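Findine Community Help
Stationery and Desk > Markers and Ink

Highlighter ghosting on a white tabletop, and how to store the markers

Posted by grorness_desk4
12 January 2026

I maintain a shared work table with a white top. The maker's sheet calls it a melamine-faced board and gives no cleaning advice beyond "damp cloth." The table is used for sorting and labeling, and highlighters are on it most of the day. Over the last few months the surface has picked up faint gray smudges and a scatter of small colored specks. Most of the gray wipes off. The colored marks do not, or they wipe to a pale smear and stay there.

The highlighters are the kind with a paper-look barrel, a translucent orange-red cap and a small white end cap. The printing on the barrel is a hexagonal badge with what I read as TRAQUNO. I can find no ink data for them. They were bought as a mixed carton of 26 and the carton was thrown out.
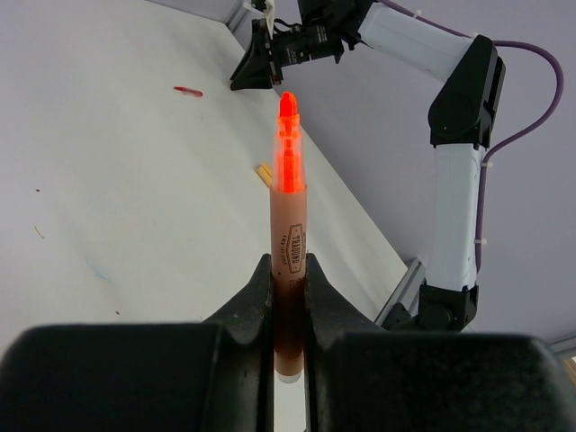

What I have tried so far: plain water, dish soap in warm water, and a dry melamine sponge on one test patch near the back. Water does nothing to the red specks. Dish soap lifts the gray and leaves the color. The sponge took the color off but left a patch that looks duller than the rest when light hits it from the side, so I stopped.

I need to know three things. Which solvent is safe on this kind of top? Did the sponge do permanent damage? And should these markers be kept upright or flat between uses? Several have started to write dry on one side of the tip. They currently stand cap up in a cup.

One restriction: the table is enclosed at the back and on both sides by pale gray panels with metal framing, so anything with strong fumes is going to hang around in there. I also cannot lift the top out to clean it elsewhere.

Posted by kostance_bench
Accepted by the poster

Taking the solvent first. Use isopropyl alcohol at 70 percent. The higher strengths evaporate before they have had time to dissolve a dried mark, and you end up rubbing a dry surface. Most highlighter ink is a water-based dye with a little glycol in it. Fresh, it comes off with water. Once it has dried into fine scratches the water no longer reaches it well, and alcohol does.

Procedure I use on white melamine tops:

Clear the area and wipe it with dish soap and warm water, then dry it. Loose gray dirt will otherwise be dragged through the alcohol and spread.

Fold a white cotton cloth into a pad. Colored cloths can bleed.

Wet the pad with alcohol until damp. Do not pour or spray onto the table. With a metal edge where the back panel meets the top, liquid will run under it and sit against the core of the board, which swells.

Hold the pad on the mark for 8 seconds, then lift straight up. Turn the pad to a clean face and repeat. Four applications is my limit for one spot in one session.

Rinse with plain water and dry.
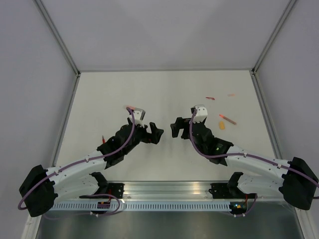
Work from the back panel toward the front edge so you are not leaning over the cleaned part. Do the two back corners last, with a cotton swab, as the corner posts collect residue that a flat pad will not pick up. Switch off anything electrical near the work and keep the solvent away from cables. Ventilate the enclosure until the smell is gone before powering up again.

On the sponge: yes, the dull patch is permanent. A melamine sponge is a fine abrasive. It has taken the gloss off the top layer, and that patch will stain faster than the rest from now on. Car polish will make it look closer to the original for a while. I would leave it alone.

Red specks that survive alcohol are probably not highlighter at all. Check for permanent marker, or for small crumbs of colored plastic pressed into the surface. A plastic scraper held nearly flat removes the second kind.

Posted by chacko_supply

For storage, lay them flat. A highlighter has a fiber reservoir in the barrel and the ink moves down through it by gravity as well as by wicking. Cap up for weeks means the ink settles toward the end cap and the tip starves. Flat keeps it even.

For the ones already writing dry, stand them tip down with the cap on overnight. If they come back, they were starved. If only one side of the chisel writes afterward, the tip is worn or has picked up dirt, and no storage position fixes that. Wipe the tip on damp paper and try again, then discard.

Also check the caps. Press until they click. A cap that sits a hair loose looks closed and dries the tip out in days.

Posted by marker_lint

I use hand sanitizer and a paper towel. Works on my whiteboard, never tried it on a table. Might leave a film.

Posted by grorness_desk4

Alcohol at 70 percent took off the bluish smear and most of the yellow. Two red specks came up with the scraper, so those were plastic. The dull patch is as described. Markers are now in a flat tray. I ordered a desk pad from Kostance for the sorting area and will report in June on whether the surface under it stays clean.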